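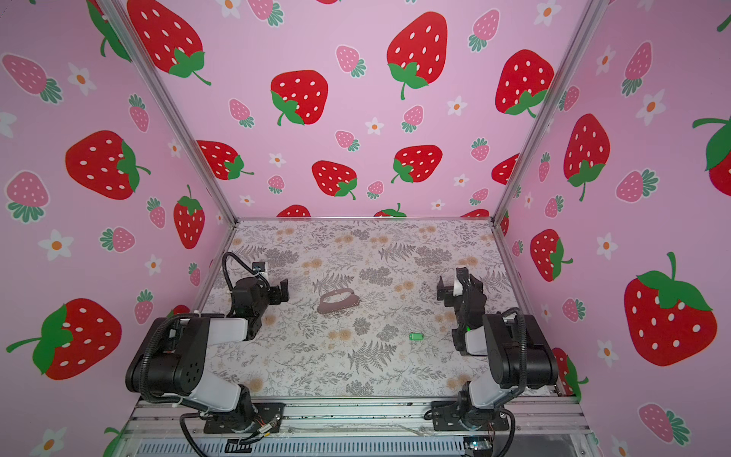

Cell 2, both grippers open, with the handbag-shaped piece and the green capsule on the table.

Notebook, Gardale workshop, September
Entry by Rajkumari Saxena. Read and countersigned by Ravindra Mishra.

Shared 5 times | 2 comments

Subject: right arm continued to move after a protective stop on the left arm

At 14:20, during cycle 2370 of the handover routine, the left arm entered a protective stop while closing on the handbag piece. The right arm did not stop. It completed its approach and pushed against the piece, which was still held in the left gripper. I pressed the emergency stop on the bench and both arms lost drive power. There was no injury. My hands were outside the cell throughout and R.M. was at the Rawat cabinet with his back to the table.

The two arms are required to stop together. This is stated in the cell's risk assessment and has been the basis on which we allow one person to work at the front rail. The fault is therefore recorded as a safety matter and the cell is out of use for automatic running until it is closed.

State of the cell afterwards

Left gripper: one fingertip pad lifted at the corner. Replaced. Fingers close square.
Right gripper: no damage found. The wrist light remained green after the left arm had faulted. It reports the state of its own gripper only and should not be read as a sign that the cell is healthy. Several of us have been in the habit of doing so.
Cable sleeves: inspected along their full length on both arms. No cuts or flattening. The sleeve over the left gripper stands higher than I would like, and I have asked for it to be looked at separately.
Handbag piece: a shallow mark on the handle loop. Kept in the drawer with this entry's label on it.
Green capsule: not touched in the event.
Mounting plates: bolts checked with the torque wrench. One on the right plate took a slight turn.

What the log shows

The left controller recorded excess force on the wrist joint and raised its stop in the normal way. The message left the controller and reached the Prellska coordinator, which is meant to pass it to the other side. It was received and then discarded. The coordinator had marked the left arm as "in maintenance", and a stop from an arm in that state is not passed on.

I had set the maintenance flag myself during the morning, in order to jog the left arm clear of the table and re-seat a connector. I cleared it on the pendant at 11:05. The pendant showed it as cleared. The coordinator did not, and there is no entry in its log to show that the request ever arrived. Automatic running started without complaint, and every cycle from then until 14:20 was made with the stop effectively working in one direction only.

Repeat test, arms at lowest speed, nothing on the table

Flag set and cleared on the pendant, then a stop forced on the left arm by hand command. The right arm continued. Same result on a second attempt. With the coordinator restarted after the flag was cleared, the right arm stopped as it should. Flag set and cleared on the right side instead: the left arm stopped correctly. I have no explanation for the difference between the sides.

R.M. points out that the coordinator was updated when the Drurura table sensor was added, and that the left side was configured afresh at that time while the right was carried over from the old file. He will compare the two.

Why the left arm tripped in the first place is a smaller question and is not settled. The piece was lying flatter than the taught position allows for and the lower finger probably met the table first. I have not found anything in the arm itself.

Measures in force from today

1. No automatic running in this cell. Jogging at lowest speed only, with a second person at the emergency stop.
2. The stop between the arms is to be hard-wired through the safety relay. It should not have depended on a message. R.M. to draw up the wiring.
3. The maintenance flag is to be read from the coordinator screen, never from the pendant.
4. Before the cell is released, a forced stop is to be made from each side in turn and the result written in this book.

Outstanding: reply from the coordinator's supplier; comparison of the left and right files; height of the left cable sleeve.

Comments (2)

R. Mishra – Files compared. The left side has no return address for the "clear" message. The line is blank. I have not corrected it, so that the supplier can see it as found.

R. Saxena – Noted. Please leave it blank until the relay wiring is in and tested.

Last updated: September, 17:40

This site uses cookies to keep you signed in. Accept | Manage settings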